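Notes for the talk at Kelthorpe, evening session

Slide 1. Title only. Say hello, wait for the stragglers at the back, and say thank you for the tea.

Good evening everyone, and thank you for having me back at Kelthorpe. I was last here in March to talk about hedges, and I did rather run over, so I've put the clock where I can see it. Tonight is bread, or really sourdough starters, and how to keep one alive when you've also got a job and a family and a holiday booked.

(Pass the jar round now. Lid loose! Ask the front row to have a good sniff.)

The jar going round is called Hoshino. It was given to me by Takumi Oda, who used to bake on the corner in Jusosbridge and who very patiently put up with my questions on Saturday-morning sort of mornings when he had a queue out of the door. I killed the first lot he gave me, and the second. The one you're smelling is the third, and it has lasted 7 years, which I'm far prouder of than I should be.

Slide 2. Feeding.

A starter is flour and water with wild yeast and friendly bacteria living in it, and they need feeding. I keep a small spoonful, then stir in equal weights of fresh flour and water. You don't need a great bucket of the stuff. When I began I was following an old book that had me throwing away a mugful every morning, and I used to lie awake feeling guilty over the flour. Keep it small and you'll hardly waste any, and what's left over goes very nicely into pancakes (recipe on the handout, second page).

Flour: mostly white bread flour with a little wholemeal. Rye if it's looking sorry for itself.

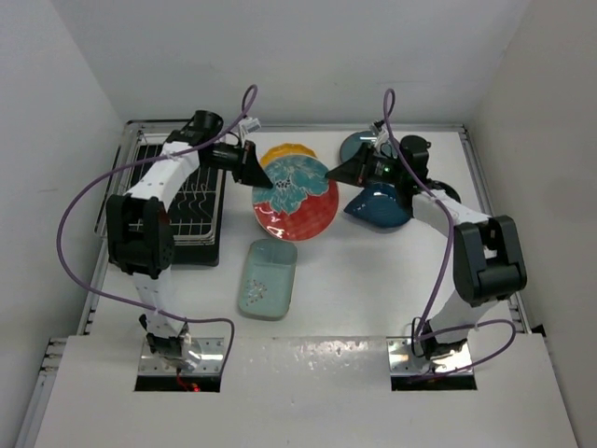 Can I keep my starter in the fridge?

Most home bakers do, and a fed starter will sit there quite happily for a week or two between bakes. Take it out the day before you want it, feed it, and give it another feed if it seems slow to rise.

(Somebody always asks about the grey liquid here. It's only what collects on top when the starter is hungry. Stir it in or pour it off, whichever you like. Pink or orange streaks, or fuzzy mould, and the whole lot goes in the bin, please.)

Slide 3. The loaf.

Now, my everyday loaf, and do write it down if you'd like to, though it's on the handout as well. 500 grams of strong white flour, 326 grams of water, 100 grams of lively starter and 10 grams of salt. People laugh at the 326. I was aiming for 325 one morning, my hand slipped, it was a lovely loaf and I've never dared change it back.

Mix it, leave it half an hour, then fold it over on itself a few times through the morning. In my kitchen it takes 5 hours to puff up in spring and a good deal longer in winter, so look at the dough and try not to worry about the clock. Shape it, into the fridge overnight, and bake it in a lidded pot in a very hot oven. Let it cool before you cut it. I know. I don't always manage it either.

Slide 4. Handout and thanks.

Spare starter is by the door in the little Grukeo tubs, one per household to begin with, and then help yourselves if there are any left. Feed it tonight if you can, tomorrow if you can't.

(Get Hoshino back before the raffle.)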